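Coffee Corner Assistant, part-time - Flonness, Drevton site

Flonness is looking for a part-time assistant to look after the coffee corner and shared kitchen at our Drevton site. The job is cleaning and restocking for the most part. You do not need barista training, but you should be comfortable taking a coffee machine apart and putting it back together the same way every time.

The post is 20 hours a week, mornings, starting in October. You would report to Clotilde Leblanc, who runs the building services team, and share the work with Ebbe Dahlgren on the busier days.

What the work involves:

- Cleaning the espresso machine, the water tank and the drip tray
- Refilling ground coffee and keeping the lids on the canisters
- Stacking cold-drink cups and dome lids for the day
- Wiping down counters and putting coasters back in order
- Checking the refrigerator and throwing out anything past its date
- Keeping a short written list of what needs to be reordered
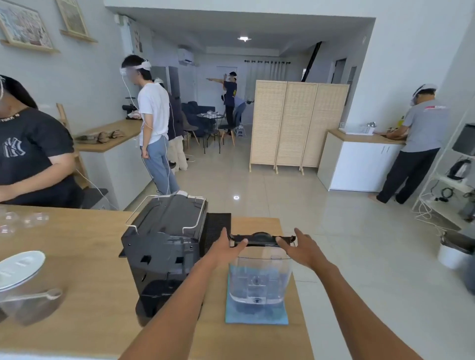
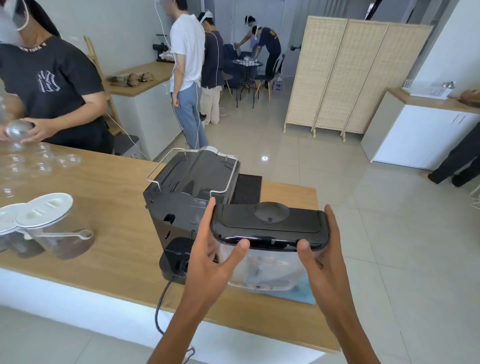

The coffee counter, with the water tank off the machine

The machine gets a full clean 2 times a week, and the rest of the time it is rinsed and wiped at the end of the shift. We ask that the water tank be carried with both hands and set down on a cloth, never on the bare counter. The tank is clear, so it shows scale quickly, and it should be descaled as soon as you notice any. The long-handled measuring spoon is washed by hand and left next to the coffee. Drip tray parts go back on last - please do not run them through the dishwasher.

You should be able to stand for a full shift, lift a full case of milk, and read and follow a cleaning sheet in English. Experience in a cafe, canteen or school kitchen is useful but not required. We will show you how everything is done during your first week, and you will be paid for that week at the normal rate.

Uniform is not provided. Plain clothes and closed shoes are fine. Drinks during your shift are free.

To apply, send a short letter and the name of one person who has worked with you to Alvar Midtbø by 30th June. Please put reference 3020 in the subject line. Interviews are held on site and include a short walk through the kitchen.

Contact: Flonness Building Services, Room 143, Drevton | © Flonness | Back to top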